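Uvura hand grippers get new service interval

The workshop at Stetel has shortened the service interval on its Uvura hand-held gripper from 600 operating hours to 500, following play found in the finger linkage during the May overhaul. The change applies to the unit used on the Semwal bench and takes effect immediately.

Under the revised procedure the linkage bushings are checked at every service and replaced as a pair. The two screws on each finger pad are to be backed out, cleaned and refitted before the jaw is zeroed. Zeroing is done with the fingers open over a bare tabletop, and the opening is then run through 50 full strokes while the position reading is logged. A drift in the closed position means the linkage comes apart again.

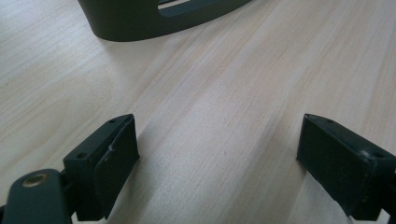 Fingers open, nothing in the grip, brass-colored ring at lower left.

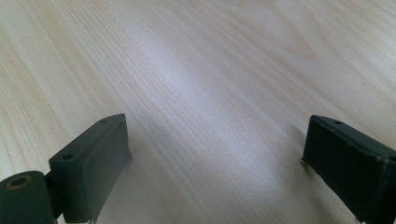 Gustik, which supplies the replacement pads, has been asked to ship them with the screw holes already deburred. The last set needed hand finishing and the unit was out of use for an extra shift. It had logged 1,264 hours in total when it was taken down.

A reader who runs the same linkage wrote in to say that 500 hours is still too long where there is sanding dust, and that the bushings should be wiped dry and left without grease, as grease holds the grit against the pin. Stetel's procedure calls for a light film of oil.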